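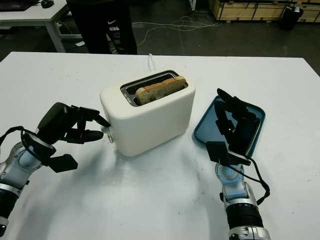

Thursday, 7:40 a.m.

Set the browning knob one step lower than yesterday. Same loaf, the Hinojosa white, bought Tuesday night and kept in its bag on top of the refrigerator. The slices are thinner toward the heel, so I took two from the middle and put the heel back.

Timed the cycle with my phone. 276 seconds for two rounds, including the pause between them to let the slot cool. The second round always comes out darker at the same setting. I have written this down before, in March, and then forgot and burned a slice in front of Oriana Sepúlveda, who ate it anyway.

The old Luvex had a wider slot and took the Covau rye without trimming. The cream one does not. Rye goes in sideways or gets the top crust cut off, and sideways leaves a pale strip along one edge. I will probably stop buying the rye.

Crumbs: emptied under the toaster after breakfast, more than I expected for 17 days. Unplugged it first. Wiped the tabletop with the Lavard spray. It took off the grease but did nothing for the scuffs, which I think are in the coating. Rózália's method is baking soda on a damp cloth. Will try that on the corner where it won't show.

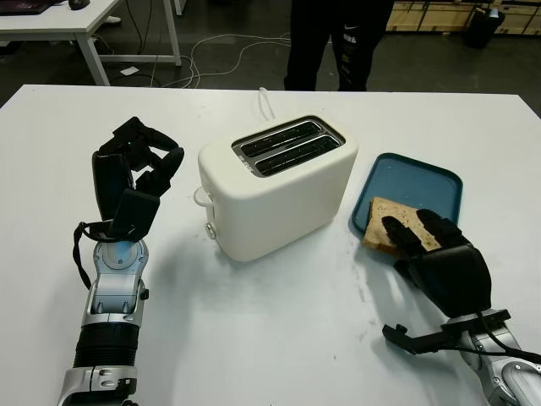
Toaster, tray and one slice.

The tray is staying. I was using a dinner plate, and toast on a flat plate sweats underneath and goes soft within a few minutes. The tray does the same - no improvement there - but the rim keeps the crumbs off the table and it rinses faster. A small wire rack set inside it would fix the underside. Measure before ordering anything.

Butter was too hard to spread at 8, fine by the time I had finished the coffee. Take it out when the kettle goes on.

To do: baking soda, rack, a shorter cord or a clip for this one. Call Rózália Sipos back about Sunday and ask whether she wants the Luvex for parts. The lever sticks, but the elements were good when I put it away.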